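Kitchen Tables, Set 4: Bowls, Cloth and Carton

Gallery and notes by Noura Hijazi. Page updated Sun 14 December.

Set 4 covers a kitchen table in Paterson used for meals, food prep and general storage. The subject is the order in which the surface gets cleared and laid again, and where the items go between meals. Earlier sets dealt with an island counter, a drop-leaf table and a breakfast bar. Notes on each item follow the same headings as before, so that the sets can be compared.

Surface

The table stands close to a run of base cabinets. Walking clearance on the open side is 30 inches, which lets one person pass a seated person with some care. The cabinet side is tighter. Doors there can be opened fully only when the table is pulled out, so the household keeps rarely used items behind them and daily items elsewhere. Ximeng Cai, who lays the table most evenings, measured the clearances for me in March and again after the table was turned a few degrees to free up the corner nearest the window.

Anything left on the table has to be lifted before it is pulled out. The bowls go first, then boxed goods, then fruit. The cloth stays on.

Bowls

Bowls are handled by size. Large ones go at the bottom of a stack and small ones at the top, with no mixing of rim shapes. A tilted bowl in the middle of a stack puts its weight on one short stretch of the rim below it, and that is where chips start. Three of the large bowls in this kitchen have been retired for that cause and now stand under plant pots.

Decorated bowls are kept toward the top. The pattern is on the outside wall, and sliding one bowl out from under another will wear it over time. Lift straight up, then move sideways.
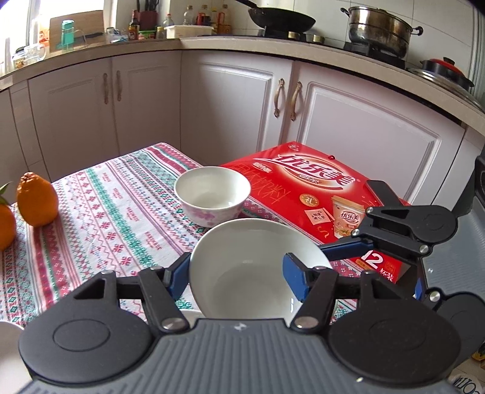
Large white bowl tilted, flowered bowl behind it, red 优乐美 carton to the right. Fruit at left.

The bowls at this stage are empty and sit toward the near side, with the cabinets beyond. The smaller one has pale pink and lilac flowers on its outside. The carton lies flat, which gives it a low profile but uses up a good deal of the table. Stood on end it would take less room and would also be easier to knock over when someone reaches for the fruit.

Cloth

The cloth is white with diagonal bands in red, pink, green, teal and lavender. The bands are filled with zigzags, small diamonds and dotted lines, along with red blossoms and small blocks of red lettering. It is laid with a corner toward the cabinets.

A corner-first layout has two effects. The overhang is uneven, longest at the points and shortest between them, so chairs need to be pushed in with a hand on the cloth. The diagonal bands also make poor guides for place settings. Anyone who lines up plates with the bands will end up with a table set at an angle. Use the table edge.

Crumbs are hard to see on a busy pattern. Wipe in one direction, from the cabinets to the open side, and check by hand.

Laundering notes from the household: cold wash, line dry, iron from the back at a medium setting. Interval between washes is 15 days in normal use and shorter when guests are expected. A second cloth, plain blue, is used while this one is drying.

Carton

Boxed goods are the main cause of lost space in this set. The red carton is large and glossy and cannot be stacked on safely, as light items slide off the top with little provocation. Three placements were tried over the course of a week.

Flat on the table, far corner toward the cabinets. Stable. Blocks the right side for seating.

On end against the wall. Saves surface. Came down once when the table was pulled out.

On the floor below the table. Full surface available. In the way of feet, and the vacuum has to go around it.

The household went back to the first placement for short periods and moved the carton to the hall shelf overnight. Marta Kushnir suggested cutting the carton down and moving the contents to a lidded bin from Briveo. This was priced and left for later. A bin of the right length did not fit the shelf, and one that fit the shelf did not hold everything.

Fruit

Citrus is left on the table without a dish. The type with a raised, wrinkled top will stand upright on its base and does not roll much. Smooth round fruit does, and goes in a bowl. Leaves are left on until the fruit is eaten. Keep fruit clear of the cloth's edge, where a pull on the overhang will carry it off.

Cabinets

The doors are a pale pinkish white. Pale doors at table height pick up marks from chair backs and from hands on the way past. Wipe with a damp cloth and dry at once, paying attention to the vertical joints between doors, where water sits. A strip of clear felt dots was put on the chair backs in the spring. Wear on the doors since then has been minor.

Reset sequence

The order below is what the household settled on after trying several others. Total time is about 15 minutes for one person, including the walk to the hall shelf.

Empty bowls lifted and set on the counter by size.
Carton to the shelf.
Fruit to the far left corner.
Cloth wiped toward the open side and straightened from the points.
Table pulled out if the lower cabinets are needed, then returned to the floor marks.
Bowls restacked, large to small, or laid out if the next meal is within the hour.

Two people can do it faster, but they tend to meet at the narrow side. Jessie MacBrayne timed both versions and found the saving too small to bother with on a weekday.

Corrections and additions

The set 3 page gave the wrong height for the breakfast bar. The figure has been replaced and the note under the second photo there reworded. Flora Moffat wrote to say that the drop-leaf hinges in set 2 were sold under the Duvska name for a time and are hard to match now. Her notes on fitting a substitute have been added to the end of that page, with screw lengths.

Set 5 will cover a table with a fixed bench on two sides. Measurements are done and the photographs are being sorted. Readers with a similar arrangement can send floor clearances, bench height and the depth of the seat through the contact form. Please give all sizes in inches and say whether the cushions were on.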